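From: Frida Eyvindsson
To: Shelves and Storage list
Date: October 8, 2025
Subject: Re: [shelves] Books and toys in the same unit?

Pollock wrote:
> We've got one big open unit in the playroom and everything goes on it.
> The thick books end up next to the wooden bits and the thin ones slide
> down flat behind them. My other half wants to buy a second unit just for
> books. Before I spend the money, has anyone managed to keep both in one
> and have it stay that way for longer than a week? Also, what do you do
> with the fat old books that won't stand up any more?
>
> Pollock

Hello Pollock, and hello all,

We keep both in one unit and have done for a couple of years. It's light wood with open compartments and no doors. I looked at a Vollix with drawers before we settled on this one, but the drawers were too shallow for anything except paper, and things in drawers get forgotten in our house.

To take your last question first, the fat old books. Ours is at the stage where the pages have gone wavy and the edges are frayed, and it splits open in the middle whichever way you put it down.

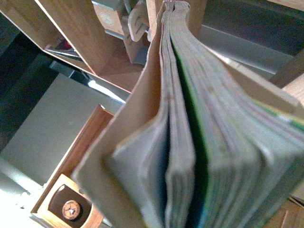 I used to stand that sort of book at the end of a row and let the others hold it up. It doesn't work for long. The weight pulls the pages down away from the spine and the whole block starts to lean. Now anything that thick lies flat, on a low shelf, with nothing on top of it. If the cover has come loose I put one wide strip of cloth tape down the inside of the joint and leave it at that. I tried glue on one and ended up with the first few pages stuck together. Somebody on here recommended Darkia binding tape last winter and I've had no trouble with it, though it is stiff to cut and you want proper scissors.

I wouldn't throw them out for being tatty. The worn ones are the ones that get picked up.

On mixing books and toys, what has worked for us is giving each compartment one job. I went through the lot in one afternoon and sorted it on the floor first. There were 31 thin books and magazines when I started and I kept 30, the odd one out being a catalogue. Thin ones get a compartment to themselves. They will still lean, and I've stopped minding, but at least they don't disappear behind the blocks.

Wooden pieces go in the next one along, with the divider between. I don't box them. We had a lidded box from Plorkivine for a while and the children tipped the whole thing out every time to get at one piece. Set out in the open they can see the curved ones and the notched ones and take what they want, and it takes me a minute or two to push them back together in the evening.

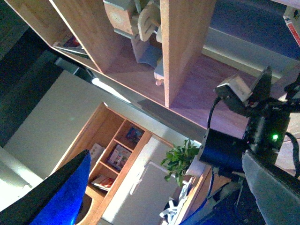 The wooden set in its compartment, with the clock-faced block, and a thin reddish book further along.

Before you order a second unit, measure the one you have. Ours is 30 cm deep inside, which suits most picture books. The only ones that stick out are the very large ones, and those lie flat with the fat book. If yours is much deeper than that, it would explain why the thin ones slide down behind. A strip of batten fixed along the back of the shelf would bring them forward and costs next to nothing. Cut it a little short so you can get it in without scraping the sides.

If you do go for a second one, a small low bookcase is plenty. We have one near the big unit, in a more orange wood. The colours don't match and I can't say it bothers me.

Could you post the inside measurements of yours, and say whether the dividers come out? If they do, there may be an easier way to go about it.

Regards,
Frida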